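Product Study Report: The Tabletop Kettle
Team: Katsuhiko Hirano, Hüsnü Taşdemir

Our course handout from February claims that a tall arched handle makes a kettle easier to pour. We were asked to confirm this. We are not sure we did.

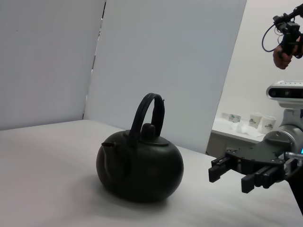
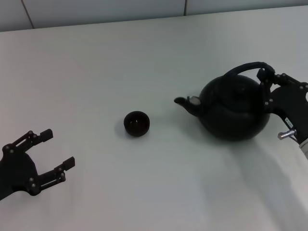
The dark kettle on the white table

The handout gives no source for its claim. We asked 55 students which handle they would rather pour with, and most picked the arch. But they answered from a drawing – not one of them lifted anything. That is a survey about looks.

Our own pouring trials used 300 ml of water and only two people, both of us right-handed. Hirano spilled less with the arch. Taşdemir saw no difference and thinks Hirano was just being more careful by then.

We would not repeat the handout's claim without a bigger group and a second kettle with a side handle.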